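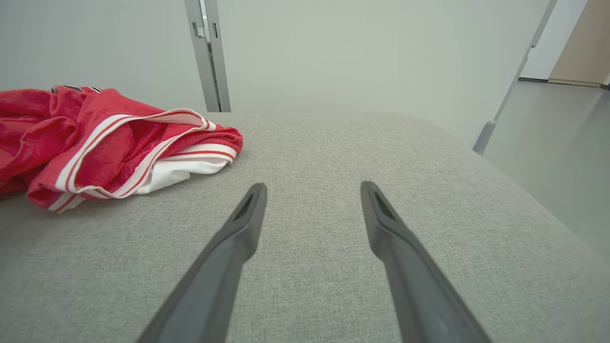 Light gray upholstery fabric, with a room behind.

Granden Upholstery Fabric by the Yard
Color: Light Gray
Sold by: Westelia Home Textiles

Gray is the color people choose after three weeks of arguing about color. We sell a lot of it. Granden is our light gray, a fine weave with small flecks through it, and it gets along with most rugs, most walls and at least one kind of cat.

The flecks do a good deal of work. Crumbs disappear into them until you get around to the vacuum. Red wine does not, so please don't write to us about red wine.

Use it for seat cushions, ottomans, window benches and headboards. We don't recommend it outdoors. A customer tried it on a porch swing and sent us a very long letter.

Details
Content: 100% polyester
Width: 133 cm
Sold in whole yards, cut in one continuous piece up to 9 yards
Cleaning: vacuum with a soft brush, spot clean with a damp cloth and mild soap
Do not bleach. Do not iron on high, however annoyed you are with the creases

How much do I need?
A plain box cushion for one seat usually takes 2 yards with welting, a bit less without. Measure the old cover first, then measure it again after coffee. Cut lengths can't be returned — we have a shelf of other people's math already.

Samples
Swatches are free and mailed flat. Look at yours in daylight and again at night under the lamp you really use. Screens make Granden look bluer or browner depending on their mood.

Goes with
Paewai piping cord, natural
Drandulico cushion foam, medium and firm
Westelia heavy-duty thread, pale gray

Shipping
Orders leave our cutting room rolled on a tube. Folded fabric is available on request, along with the creases mentioned above.

Page updated June 6, 2021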